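Call for Participants: Household Chore Trials, Trultach Test Apartment

Last updated: 15/06/2026

Caltix and Zurnano are seeking adults to take part in a study of whether a two-armed machine can do light tidying to a standard people would accept at home. Sessions run through July. Each participant performs a fixed set of chores, then scores machine attempts at the same chores from recordings.

Task group A covers waste handling: picking up discarded packaging, placing it in a bin and managing the bag. Thin plastic changes shape when gripped, and our scoring sheet treats a slipped bag as a separate fault from a missed one. 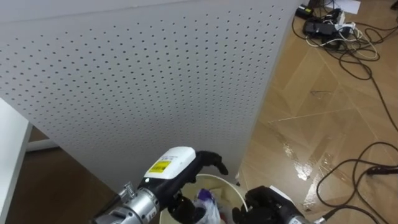
Task group A. Both hands at the bin, plastic bag inside.

The current log holds 2179 attempts, of which 566 were stopped by the operator. We do not yet have a human baseline recorded under the same rules, and this call is meant to supply one.

Task group B covers litter left on or against appliances and furniture. Contact with the appliance is allowed. Moving it is a fault. 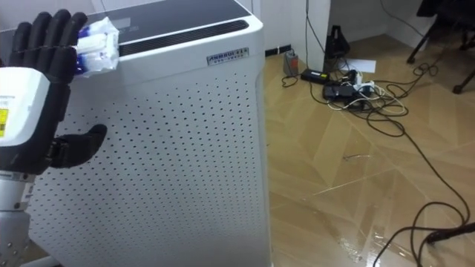

Task group B. Crumpled packet held at the top corner of an air purifier.

Requirements
- Age 18 or over
- Able to bend, reach and lift an empty bin
- No paid work for Caltix or Zurnano in the past year
- Comfortable with written English

Experience with robots is not needed. Cleaning, hotel and retail stockroom workers are especially encouraged to apply.

Places: 200. Each participant attends one session and completes 10 chores. Travel costs are repaid against receipts.

To apply, use the form at the Trultach front desk or on the study page. State your usual line of work and any limits on lifting.

Related items
Fujimoto Gripper Wear Study: Results Note
Shelf Restocking Trials: Call Closed
Operator, Evening Shift (Zurnano)
Scoring Sheet for Task Groups A and B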